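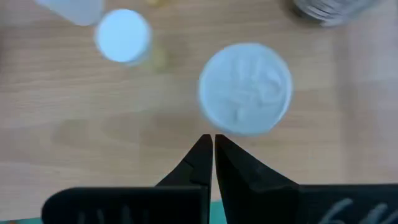

Container shape was coded before anything else, because most of the later codes depend on it. Coders worked from three views where we had them: overhead, side, and held in the hand. The overhead view turned out to be the weak one. A white circle on a light wooden tabletop, as in Fig. 2, is probably a lid or the flat top of a round container, and that is as far as a coder should go from above. Height can't be coded. Nor can wall color, or how full it is. Early on, Boiko and Coste both coded shapes like this one as "bottle" out of habit and we had to go back and redo them. Rule after that: overhead view alone = "round, closed", nothing more, until a side view confirms.

The inventory. 102 containers from 35 households, all in the Kokdale area, all holding something the household called medicine or vitamins. Loose blister strips were left out, also creams and anything in a pump dispenser. Weekly pill boxes were logged but not analyzed here, see the Limitations. Karpenko did the home visits in May, usually late morning, and asked people to put their containers out on whatever table they normally used. No tidying first. Some tidied anyway. In several homes the kitchen table and the medicine spot turned out to be diferent places and we recorded both.

4.2 Wall type and judging what is left

We split the containers by wall type: translucent, opaque, and glass (few enough of these that they are reported separately in the appendix). Wall type mattered more than size for the question we cared about, which was whether a person can tell without opening the thing that it is time to get more. Participants were shown each container at arm's length, cap on, and asked to say "plenty", "getting low" or "can't tell". Then they could pick it up. Then they could open it. We noted which step they stopped at. 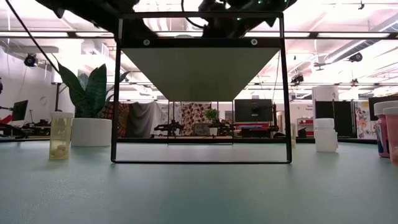

Translucent bottles mostly stopped at step one. People looked low on the wall, said "getting low", done. With opaque ones nearly everyone went on to step two and shook the bottle, and a good part of those opened it as well. The contrast is easy to see in Fig. 3: the amber-yellow bottle on the left, with its white cap, shows several pale pills clustered at the bottom, while the shorter, wider white bottle on the right shows only its own plastic. Both have white caps, so cap color is no help in telling them apart - wall color and proportions do all the work. Wallner made the point that this is fine in a side view and useless from overhead, where two white caps are two white caps.

Shaking is not a great method. Participants who shook an opaque bottle tended to answer with confidence, and then change the answer on opening it. Soft gel capsules make less noise than hard tablets, and large bottles (the 500 count vitamin type was the worst) rattle much the same over a wide range of fill. One participant kept a strip of tape on the outside with tally marks on it. Another turned the bottle upside down when it got low, which worked for her and confused her husband.

We also looked at the cap as a writing surface. Agbeko suggested this after the second round of visits, when he noticed refill dates in marker on top of some lids. Not many households did it. Where they did, it was always on opaque containers, and the dates were mostly current. Marker ink wears off with handling, though, and a few lids had dates nobody in the home could read any more. Stickers held up better but got moved from old lid to new lid along with the old date.

Follow-up was short. Four weeks, one phone call per household, a single question on whether anyone had run out of something unexpectedly. Too few cases to test. For what it is worth, every case reported was an opaque container, and in two of them the person said they had shaken the bottle that same week and thought it was okay. We would want a longer period and a proper comparison before saying more then that. Full container codes and the wording of the phone question are in Appendix B.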